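5. Setting Up the Cooktop and Play Food

The cooktop panel is supplied fitted to the counter of the Bokico play kitchen. Complete Section 4 (leveling the cabinet) before you start.

1. Peel the protective film from the black panel. Start at a corner and pull slowly toward the opposite corner.

2. Wipe the panel with a soft, dry cloth. Do not use scouring pads or glass cleaner.

3. Check that the gray border sits evenly on the counter on all sides. If one side lifts, loosen the 6 screws under the counter by half a turn, press the border down, and retighten.

4. Place the cooking pot on the burner ring. Turn the pot so that its handles do not extend over the front edge.

5. Unpack the play food. Compare the pieces with the parts list on page 12 and discard all bags and ties.

6. Place the play food in the pot or on the counter next to the cooktop.

CAUTION: The cooktop does not heat. Do not place the panel or the play food on a working stove, and do not put play food in an oven or microwave.

CAUTION: Metal cookware can scratch the panel. Lift the pot to move it — do not slide it.

Note: The panel shows fingerprints and light scuffs in normal use. These do not affect the warranty.

Note: Replacement food pieces are ordered under part number 281. The pot is ordered separately.

Proceed to Section 6 to attach the shelf. 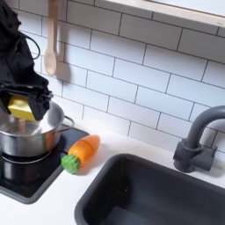
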